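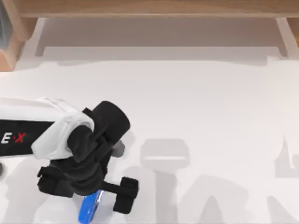
Final Project Report: Fee Disclosure in Small Payment Apps
Cuiping Zhong
Course supervisor: Dolores Holloway
Submitted Jan 20, 2024

1. Background

Many payment apps advertise free transfers and then earn money in other ways. Some charge for instant withdrawal, some add a margin to the exchange rate, and some charge a monthly fee once an account goes quiet. I wanted to know how early in the sign-up process a new user is told about these costs, and whether the wording on the sign-up screens matches the wording in the full terms.

I picked two apps, Moto and Tririer. Both are used by students in Drukthorpe to split rent and pay for shared meals. Both allow transfers between users at no charge, which made them easy to compare.

2. Method

I created a new account in each app and went through sign-up without skipping any screen. I wrote down the text of every screen that mentioned money, and noted how many taps it took to reach the complete fee table. Then I read the full terms and marked each sentence that described a cost.

I also asked 16 students to complete the same sign-up on a test phone. Afterward each of them answered 7 short questions on paper, such as "Does it cost anything to move money to your bank the same day?" They were not allowed to reopen the app while answering.

3. Results

Moto shows its instant withdrawal fee on the second screen, next to the button that turns the feature on. The inactivity fee is not mentioned during sign-up at all. It appears in the terms, under a heading about account maintenance.

Tririer does the opposite. Its sign-up has one long screen called "Costs" that lists everything, including the inactivity fee, but the button to continue is fixed at the bottom and works without scrolling. Most of the students tapped it right away.

On the paper questions, students did better with Moto on withdrawals. Almost no one could answer the inactivity question for either app. Several wrote that there was no such fee - one underlined it.

The terms for Tririer run to more than 3000 words. Moto's are shorter but use three different names for the same charge, and I had to read that section several times before I was sure.

4. Problems

The Moto app was updated while I was still testing, and the order of two screens changed. I repeated the affected sessions with the new version and left the old ones out. All of the students were from my own department and already used payment apps, so the answers may not hold for older or first-time users.

5. Further work

In February I plan to run the test again with a paper mock-up in which each fee is shown at the moment it applies. Ms. Holloway suggested adding a follow-up a week later to see what people still remember. The question sheet and my screen notes are in the appendix.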